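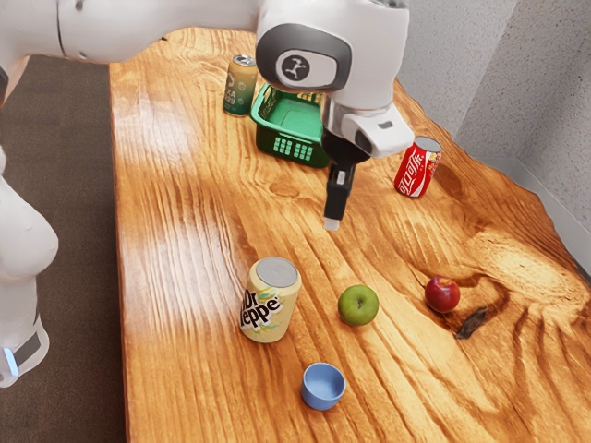 3. 設置と初回の設定

Drultberg 卓上浄水ポット(据え置き型)の設置編。開梱と同梱品の確認は2章で済ませておくこと。途中から読んでいる人は先に2章へ。

3-1 置き場所を決める

1. 平らで水平な台を選ぶ。食卓、調理台、棚の上、どれでも可。
2. 背面は壁から5cm以上あける。電源コードの逃げ。
3. 直射日光の当たる窓際は避ける。タンク内に藻が出ることがある。
4. コンロの横は不可。樹脂部分が変形する。
5. 満水時の重さに耐える台か確認。ぐらつく台、折りたたみ式のワゴンは使わない。

注意:冷蔵庫の上には置かないこと。給水のたびに持ち上げることになり、落下の危険あり。

メモ:延長コードを使う場合は巻いたまま使わない。タコ足も不可。

3-2 タンクを洗う

1. 上ぶたを外す。ツメは左右にあり、両方同時に押す。
2. 内タンクをまっすぐ上に抜く。斜めに引くとパッキンがずれる。
3. 中性洗剤を少量、やわらかいスポンジで洗う。
4. 洗剤が残らないようすすぐ。泡が見えなくなってからもう一度。
5. 外側の本体は水洗いしない。固くしぼった布で拭くだけ。

注意:食洗機、漂白剤、クレンザー、金属たわしは使用不可。60℃以上のお湯も不可。

パッキンがずれた場合:溝に沿って指で一周押し込む。細い面が下。逆に入れると漏れる。

3-3 カートリッジの準備

使用できるのは Grilel カートリッジのみ。旧型の Solberg 用は形が似ていて途中まで入るが、奥で止まる。無理に押さないこと。抜けなくなる。

1. 袋を開ける。はさみの刃を深く入れない。
2. 底の青いシールをはがす。はがし忘れが多い。水が落ちてこないときはまずここを見る。
3. 容器に水を張り、カートリッジを13分間沈める。途中で軽く振って気泡を出す。
4. 引き上げて、流水で底から黒い水が出なくなるまで流す。黒い粉は活性炭で、害はない。
5. 内タンクの穴に差し込み、右へ回す。カチッと音がするまで。

メモ:開封したカートリッジを使わずに保管しない。乾くと性能が落ちる。すぐ使わないなら袋は開けないで下さい。

3-4 組み立て

1. 内タンクを本体に戻す。前面の▲印どうしを合わせる。
2. 上ぶたをかぶせ、左右のツメがかかったことを確認。
3. 注ぎ口のレバーが上がっていることを確認。下がったままだと給水中に出てくる。
4. 受け皿を手前に差し込む。

まだ電源は入れない。先に捨て水。

3-5 捨て水(初回とカートリッジ交換時)

1. 上ぶたの給水口から水道水を入れる。満水線まで。超えないこと。
2. 全部下に落ちるまで待つ。初回は時間がかかる。
3. レバーを下げて全部捨てる。
4. 1から3をもう一度。合計で二回分捨てる。
5. 三回目から飲用にできる。

捨てた水は植木や掃除に使える。水槽には使わないで下さい。

注意:お湯を入れない。井戸水、雨水、河川の水も不可。本品は水道水の塩素臭を減らすためのもので、飲めない水を飲めるようにする機能はない。

3-6 電源と表示の設定

1. アダプターを本体背面に差し、次にコンセントへ。この順で。
2. ランプが白く点滅する。点滅中はボタンを押さない。
3. 点灯に変わったら「交換」ボタンを長押し。ピッと鳴ったら指を離す。
4. 水量カウンターが200になる。単位はリットル。使うにつれて減っていく。
5. 一回の注水量を決める。「量」ボタンを押すたびに 200mL、400mL、連続、の順に切り替わる。
6. 決まったらそのまま放置。しばらくすると自動で記憶される。

メモ:停電やコード抜けがあってもカウンターの値は残る。注水量のほうは 200mL に戻るので再設定が必要。

「連続」の場合はレバーを上げるまで止まらない。小さい容器に注ぐときは 200mL のまま使うのが無難。

3-7 チャイルドロック

1. 「量」と「交換」を同時に長押し。
2. 鍵マークが点灯すればロック中。レバーを下げても水は出ない。
3. 解除も同じ操作。

ロック中に給水はできる。カウンターのリセットはできない。

3-8 うまくいかないとき

水が落ちない:底のシール、気泡。カートリッジを外して沈め直す。

水が落ちるのが遅い:目づまりの可能性。カウンターが残っていても交換時期のことがある。水質による。

受け皿に水がたまる:レバーが半端な位置。一度いっぱいまで下げて戻す。それでも垂れるときはパッキンを確認。

ランプが赤:カウンターがゼロ。交換して3-3からやり直し。

ランプが赤の点滅:内タンクの位置ずれ。電源を抜いて3-4へ。直らない場合は使用をを中止し、販売店へ。

カチッと音がしない:旧型カートリッジでないか側面の刻印を見る。Grilel の刻印があるのに回らないときは、差し込み穴の砂や糸くずを取り除く。

水が黒い:すすぎ不足。捨て水を追加で一回。

3-9 浄水後の水の扱い

塩素が減っているので日持ちしない。常温ならその日のうちに使い切る。冷蔵でも翌日まで。水筒に入れて持ち歩く場合も同じ。

二日以上使わないときは、タンクを空にして電源を抜く。再開時は満水一回分を捨ててから使う。長期(一か月以上)の場合はカートリッジも捨て、タンクを完全に乾かしてから箱へ。

凍結のおそれのある場所に置いたままにしないこと。11月以降、暖房のない部屋では夜間に水を抜いておく。凍ったカートリッジは解凍しても使えない。

別売の Lutorholm スタンドに載せる場合は、先にスタンド側のゴム足を取り付けてから本体を置く。取り付け手順はスタンド付属の紙を参照。ネジの締めすぎに注意。

日常の手入れは4章、カートリッジの捨てかたは5章にあります。

改訂:2019年11月2日(土) 3-6の注水量の記述を訂正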